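Trarnier Housekeeping and Linen Users' Group
Minutes of the November meeting, held in the back office at 2 pm

Present: the chair, the secretary, housekeeping, the linen room, the shop floor, accounts (until the biscuits ran out).
Apologies: maintenance, who were up a ladder.

1. Minutes of the last meeting
Agreed, apart from the line saying that the linen room "welcomed" the idea of automation. The linen room asked for "heard" to be put in its place. Done.

2. Matters arising
The label printer is still broken. The trolley with the bad wheel has been mended and now has a different bad wheel. Accounts has found the missing invoice under the other invoices.

3. Can machines do the chores yet?
Carried over from last time, when we ran out of afternoon.

The chair reported on the floor scrubber from Gitia. It does the long corridor well and the short one badly. It will not go near the black mat by the side entrance, which it seems to take for a hole. The shop floor asked whether the mat could be moved. Housekeeping said the mat had been there longer than the scrubber and had given less trouble.

Shelf filling: the shop floor has looked at what Visser has to offer. It can move boxes of one size from one place to another. We have 11 sizes of box, and the supplier changes them when the mood takes him. Not to be pursued this year.

Towel folding: Sita sent a salesman and a leaflet. The leaflet says the folding machine is "tireless". The linen room pointed out that somebody still has to shake out each towel and clip it in, and that this somebody is not mentioned in the leaflet. Shaking out is most of the job. The chair asked that this be minuted and it has been.

Bed making took up the rest of the item. The linen room holds that a bed is the true test, as cloth never lies the same way twice and a corner is only a corner until you let go of it. Accounts asked how hard it could be to pull up a sheet. Accounts was invited to come up and do 50 of them, and withdrew the question.

Housekeeping was fairer to the machines than some had expected. Two arms are the right number, and taking a corner in each is how we teach new starters. 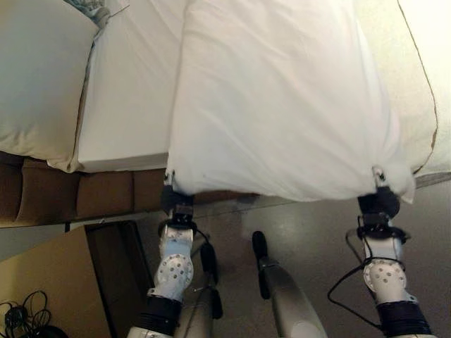
The doubt is over what comes next: getting the thing straight, smoothing it flat, tucking it in, and doing so in a room where the guest has left a suitcase open on the floor and a phone charger in the pillowcase. Housekeeping would also like to know who puts the machine away afterwards, and in which cupboard, as the only cupboard is full.

The shop floor wondered if a slow machine might still be worth having if it worked through the night. It was pointed out that the beds have people in them at night.

After some discussion the meeting's view was: floors, yes, mostly; boxes, if they behave; towels, with a helper; beds, ask again. The secretary was asked to put this more formally and has chosen not to.

Action: chair to ask Sita for a full day's trial using our own towels, including the old ones. Chair to ask Gitia about the mat.

4. Linen order
More than 70 pillowcases have gone missing since the summer. No theories were offered that could be written down. Reorder agreed, plain white, same as before. The linen room asked again for the better quality of double sheet. Accounts to look at the price again.

Action: linen room to count what is in the overflow cupboard before the order goes in.

5. Any other business
The kettle in the staff room now switches itself off before it boils. It was suggested that this too be listed under automation.

Next meeting: same place, same time, after the stocktake. Housekeeping to bring biscuits.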